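Teaching by demonstration (robotics)

Teaching by demonstration, also called programming by demonstration or learning from demonstration, is a group of methods in which a person shows a robot how to do a task instead of writing out each motion in code. The person may move the arm by hand, steer it from a distance, or work a handheld copy of the gripper. The recorded motions are then played back or used to train a control program. Supporters describe the approach as a way for people with no technical training to put robots to work. The evidence for that claim is thinner than the amount of writing on it would suggest.

Methods

In hand guiding, the motors are set to give way under light pressure and the teacher pushes the arm through the task. It is the older method and still the most common one on factory floors, where the path hardly changes from one part to the next. Its weak point is the teacher, whose hands and sleeves get into the camera's view and whose push on the arm muddies the force readings.

Remote control avoids both problems and brings its own. The teacher uses a joystick, a second arm or a tracked glove, usually with no sense of touch. Small errors of depth are common. New teachers tend to move slowly and stop often, and a program trained on their sessions will learn the stops along with everything else.

Wrist cameras

Many systems record through a small camera fixed near the gripper. The view stays with the tool, so the part being handled is usually large in the picture, but the fingers take up a good share of it and the rest of the work area may be missing. Household surfaces make matters harder. A pale plank lying next to a wider board of much the same color leaves little besides the dark gap to tell one from the other, and gray veins in a marble-patterned countertop can be taken for edges. A glossy black finger picks up streaks of light, and blur is frequent.
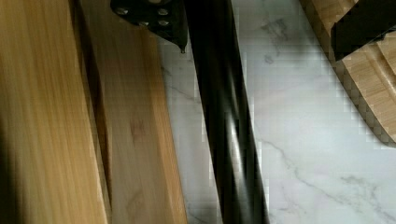

Reported results

Success rates are the figures most often quoted and the hardest to compare. The Skemolix trial, a kitchen-counter study run in the Ollenley workshop, is a fair case. Its summary gave 49 demonstrations and a finished task in every test. The longer report showed that there had been 7 tests, all on the same counter and all with the boards set out by the person who had recorded the demonstrations. When the layout was changed, 4 of a further 7 tests were finished. The summary was not revised.

The Andrade notes, a set of working papers often cited in favor of remote teaching, have a similar gap. They report the time spent recording but leave out failed takes, resets and the hours spent trimming files. Readers have no way to work out what a single usable demonstration cost. A comparison with plain scripted motion, which for a fixed job may be quicker to set up, does not appear in any of the papers.

Criticism

The main complaint is that "showing" is a loose word for what takes place. A person who watches a plank being lined up with a board understands that the edges are meant to meet. A recording holds positions, pictures and gripper commands, and the purpose has to be guessed from them. More demonstrations narrow the guess, though how many are enough is rarely stated before the work begins.

A second complaint concerns who does the teaching. Most published sessions were recorded by the people who built the system. Claims about ordinary users therefore rest on very few ordinary users.

Defenders reply that hand-written programs also fail when a counter is rearranged, and that recorded sessions can at least be added to. The first point is true. The second depends on the old recordings still matching the arm, the camera mount and the gripper in use, and published accounts seldom say whether they do.

See also

Hand guiding
Remote manipulation
Scripted motion
Wrist-mounted camera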